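Papers › Household Robotics › Public Engagement › Section 4

12 shares · 3 comments

4. The open day

4.1 How it came about

I should say first that I wasn't keen. When Leonor Mendes suggested we open the Tulley flat to the public for a day, I had a half-finished controller, a grant report to write and a strong feeling that visitors and bedding tasks don't mix. Leonor's argument was that we had been writing for two years about what people want from a robot at home and had asked hardly any of them in a room with one. She was right, of course, and we put the date down for October 2026.

The Tulley flat is on the ground floor of a former nurses' residence, and it has a kitchen, a sitting room, a bathroom we keep locked and a bedroom. We'd had it since April. Most of our earlier work (Section 3) was done in the kitchen, with cups and packets and so on, where things keep their shape and stay where you put them. The bedroom was newer. Benvinda Calado had been running the bed-making trials there for most of the summer, and those were what people asked to see when we put the sign-up page online. I'd guessed they would go for the kitchen. I lost a lunch over that.

We took 104 bookings. Four people was the most the bedroom could hold with the robot working and everyone behind the line, so we ran visits in small groups, with each group getting a short welcome in the sitting room, one demonstration and then a chat. The chat was where we did the actual study. Margarida Abreu ran it from a sheet of prompts, and I sat in the corner taking notes and trying not to answer for the robot, which I'm told I do.

4.2 What visitors saw

Every group saw the same task from the same start. The bed was made up as usual, the duvet was put down folded and crooked over the foot end, and the robot had to take hold of the loose end and bring the whole thing round so it lay flat and square. We picked this over the full routine (sheet, pillows, duvet) for dull practical reasons: the full routine takes too long for a visit, and the pillows go badly often enough that the chat would have been all about pillows.

Jouko Miettinen wrote the grasp planner and was at the laptop all day. He had set it up so that the robot would go slowly on the approach and then speed up once it had hold of the fabric. In testing we'd found this looked sensible on the logs. In front of people it looked like the robot was making up its mind - several visitors used more or less those words - and I'll come back to that in 4.4, as it coloured quite a lot of what they told us afterwards.

We didn't narrate. That was Margarida's rule and I grumbled about it, but if you tell people what a machine is about to do they watch for that one thing and miss the rest. So there was a minute of silence at the start of each demonstration with a handful of strangers staring at a duvet. Some of them whispered, as if it were a golf match. 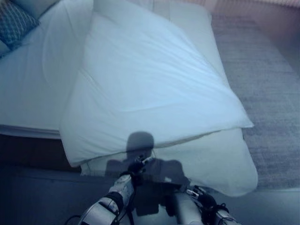
Figure 7. The duvet task in the Tulley bedroom, seen from the robot's head camera.

Getting hold of the stuff is what I've spent most of the past year on, and I'd like to use the open day to explain why it's still the hard part. A duvet is really two things, a cover and a filling, and they don't always agree about where they're going. If you take only the top layer you lift a bit of cotton and the filling stays behind in a lump. If you dig in too deep you get the sheet as well, and then the whole bed comes with you. Where the top layer folds back over the puffier one beneath, as it does in Figure 7, there is a good clear edge for the vision system to find, and it is very tempting to send the grippers straight to it. Our first planner did exactly that. Jouko's version goes for the lower, hanging part, which is a messier target for the camera but gives the fingers both layers at once. There's another nuisance in the same view that I had never thought about until Benvinda showed me her error plots: the robot throws its own shadow, head and shoulders, right across the fold and down over the bit it's working on. White bedding in dim light doesn't have much contrast to begin with. Put a dark edge across it that moves whenever the robot moves and the segmentation starts finding folds that don't exist. We tried a lamp, and then two lamps, and ended up with three shadows.

I mention all this partly because the visitors noticed it before we'd said a word. A retired upholsterer in one of the morning groups asked straight off whether the thing could tell a shadow from a crease. I said mostly. She said she'd had apprentices like that.

4.3 Collecting the comments

After each demonstration the group went back to the sitting room, where Margarida asked them first to say what they had seen, in their own words, and only then what they thought of it. The sessions were recorded with consent and typed up by Valter Rocha, who also did the first pass of coding. I did the second pass without looking at his, and we sat down together over the ones where we differed. There were plenty of those. Most were about whether a remark was a complaint or a joke, and with British visitors and a Portuguese coder that's not a small problem! We ended up adding a code for "both".

In all we had 765 separate remarks once greetings, coughs and questions about the toilet were taken out. We sorted them under the headings we'd used in the kitchen study so the two could be compared, and added one new heading, "my bed at home", when it became plain that we needed it.

We also had a short paper form by the door, mostly so that people who don't like talking in groups had a way to say something. Only 36 came back filled in. They are blunter than the recordings, as you'd expect, and I've leaned on them a fair bit below. The form was printed on the back of some old Platent flyers (they lent us the chairs), and a couple of people reviewed the flyer too.

4.4 What people said

The speed came up more than anything. I'd gone in expecting "too slow", and we did get that, but mixed in with it was a lot of talk about the change of pace. People liked the careful approach. They were less happy about the quicker pull that followed. One man said the slow part made him trust it and the fast part made him wonder whether he should have. A woman in the same group disagreed and said that was how anybody pulls a duvet - you get your grip and then you heave. We've kept both remarks together in the appendix as they seem to me to cover the matter better than our ratings do.

The next big heading was who it was for. In the kitchen study visitors talked about saving time. In the bedroom hardly anyone did. They talked about bad shoulders, about mothers, about a husband just out of hospital and what it's like to change a bed round someone who can't get out of it. Margarida let these run on well past the prompt sheet and I'm glad she did. Several people who work in care homes said, in different ways, that making a bed was when they had a proper talk with the resident, and they weren't sure they wanted it taken off them. Others in the same job said please take it, today if possible. I don't think we can average those two and we haven't tried.

Under "my bed at home" we put every remark that compared our bed with the speaker's own. Ours has space to get at it. Theirs were pushed against a wall, or had drawers underneath that wouldn't open if a robot was standing there, or had a dog on. One visitor told us his was a bunk. Benvinda has since made a list of the arrangements people described and is working through which of them the robot could physically get near, and so far the list is making me rather gloomy.

Then there was privacy, which came up less than I'd thought it would. People asked where the pictures went. When Jouko told them that the images from the demonstrations were kept on the machine in the flat, most seemed content, though one form just says "for now" with a line under it. Fair enough.

4.5 Things we'd do differently

A few notes for anyone planning the same sort of day. Book fewer people. By late afternoon Jouko was hoarse and I'd stopped writing in full sentences, and the notes from the last groups are thinner than the rest (Valter's transcripts are fine, but I can't always match a remark to a speaker).

Have somewhere for visitors to put coats. We didn't, and they went on the sitting room sofa, and then there was nowhere for visitors.

Let people touch something. We had kept everyone behind the line for safety while the arms were live, quite rightly, but it would have been easy to put a spare gripper on a table in the sitting room. The team at Cuditz did this at their own open day and say it set people talking straight away. Ours had to be coaxed a bit.

I'd also show a failure. Every group asked what happens when it goes wrong, and all we could do was describe it. Margarida and I still disagree on this one. She thinks a planned failure is a kind of fib, and that if we want people to see one we should run the task more times and wait. My answer is that we'd need a longer day. We're going to try it her way with the Kruger group's visitors next spring, with the full routine this time, pillows included.

The comparison with the kitchen data follows in Section 5. Readers who only want the ratings can go straight to Table 6, but please read the note underneath it about missing answers before quoting any of them.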